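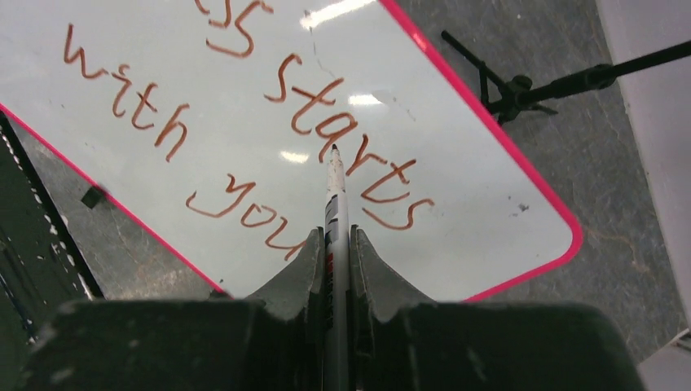
According to one reply on the draft, a rule that cannot be checked from the recording should not be in the rules at all, and the section on pen pressure should go. We kept the section but moved it to "advice". Everything under "rules" can now be checked by a second person with the episode files alone.

Bretus Writing Set - collection rules and data card

Version 12. Replaces all earlier versions.

What this covers

Marker-on-whiteboard episodes recorded with a two-finger gripper and a wrist camera. The set has 1,021 episodes from two sites, Slanina and Stakdale. The phrase list has 88 short phrases. Of these, 81 are used for training and the rest are held back for testing. Do not record held-back phrases at Slanina.

The older Urkalik drawing episodes are not part of this set. They used a different grip and have no text labels.

Rules

Before an episode
- The board may lie at any angle, but it must not move when pushed with a fingertip.
- Check that the emergency stop works at the start of each session and again after any break longer than an hour.
- Keep hands out of the reach of the arm once the motors are on. To change the marker, turn the motors off first.
- Load the marker with its cap off and its nib past the ends of the fingers. Put the cap somewhere other than the board.
- Pick the phrase from the list. Don't make up phrases, and don't write names, phone numbers or anything else that points to a person.

During an episode
- One phrase per episode. Line breaks are up to the operator.
- If the marker slips in the grip, stop and mark the episode "slip". Do not push it back and carry on.
- If a letter comes out wrong, finish the phrase. The label records what is on the board, including the mistake.
- Nobody else touches the board or the stand while the arm is moving.

After an episode
- Lift the marker clear before ending the recording. The last second should show no contact.
- Wipe the board. Faint marks from earlier use are fine. Readable words are not.
- Fill in the label the same day.

Labels

phrase_id: number from the list
written_text: what was written, with case and punctuation
outcome: complete, partial, slip, stopped
site: slanina or stakdale
ink: color as the operator would name it

Use "partial" when the phrase was not finished for any reason other than a slip or an emergency stop. Words that run out of the wrist camera's view still count as written. Check them against the side camera before filling in written_text.

Advice

Light pressure gives cleaner lines and saves nibs. Most operators set the contact height once per board and leave it alone. Glare from ceiling lights is allowed, and we don't filter for it - turning the board a little usually helps if it covers a whole word.

Known problems

Stakdale episodes from before February have no ink field. Around 12 percent of the "partial" labels were set under an older meaning of the word and have not been reviewed. Treat them with care if you train on outcome.

Changes to these rules need a new version number. Episodes keep the version they were recorded under.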